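Tips for Sharing a Folding Table With a Machine
Reading time: 2 minutes

The linen room at Mavberg got automated in November. We fold 200 pieces on a slow shift, and the new Korkari line now takes the towels and flat sheets, being very good at rectangles. What it leaves for us is everything with a sleeve. My job title did not change. My back has noticed, mostly for the better.

A few things I would have liked taped to the wall on the first morning:

Sort by stubbornness, then by color. Flat things to the belt, knits and quilted things to the people. One cardigan in the sheet bin will stop the line for 19 minutes and make you popular.

Empty pockets before the belt. The old way, you felt the pen with your fingers. The belt feels it later, on 37 pillowcases.

Keep your own table. Ours was going to be removed to "free up floor" – we put a kettle on it, and it stayed.

Fold sweaters on something soft and wide. A bedspread does nicely, and it keeps a chunky rib from sliding off while you deal with the far side.

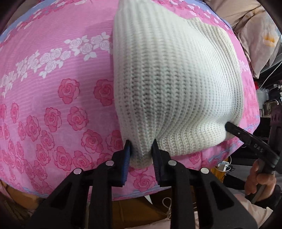

Pick a knit up by the whole fold if you can. Held by one narrow end, heavy ribbing stretches under its own weight, and then you have a sweater for somebody taller. Two holding points are better than one, whoever or whatever is doing the holding.

Ask who resets the counter. The screen credits the line with every piece that leaves the room, sweaters included. We keep a paper tally by the door now, and the Monthly Chart has become a good deal less thrilling.

Rotate. Two hours of nothing but awkward items is plenty. The easy towels used to be our rest, and they went to the belt.

Related tips
Getting Lint Out of a Leclerc Press
Which Neneck Bins Stack and Which Only Say So
Fitted Sheets: A Truce

Contact | © Mavberg Linen Room Notes | Back to top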